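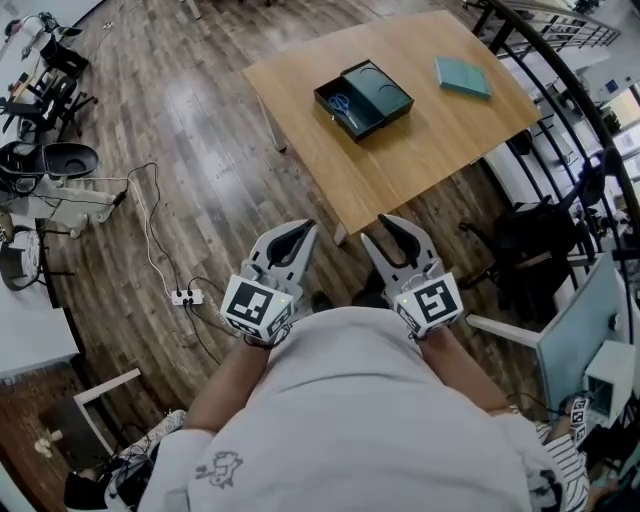 Jekov is a set of manipulation demonstrations recorded with hand-held grippers, and this card covers the `box-pack` split used in our Stimness experiments. Every episode has 6-DoF tracks for both hands plus head camera video. Hand poses come from the fiducial cube at the base of each gripper, so a demonstration is only usable while the markers can be read. The start state has the black box open on the table with its lid folded back. Objects such as the blue-handled scissors and the teal book are placed by hand and their positions are not logged.

## Contents

- 387 episodes, two-handed
- 8 object layouts
- 20 episodes held out for evaluation, never used in training
- `poses/` left and right gripper, world frame
- `video/` head camera

## Result

We trained the same policy twice, once on raw marker poses and once on poses smoothed offline with Brillell. Over 100 rollouts each, the smoothed version dropped fewer objects when closing on thin handles. We saw no difference on books. Levente Fülöp ran the rollouts, and Hằng Phí wrote the smoothing config (`configs/smooth.yaml`).

## Known problems

- Marker dropouts longer than half a second are left as gaps. Don't interpolate across them.
- Left and right were swapped in part of the July recordings. Fixed in the current release, but old copies are still on the Toivonen server.
- Background people and furniture vary between episodes.

## Contact

Khải Ninh for the data, Clive Penrose for training code.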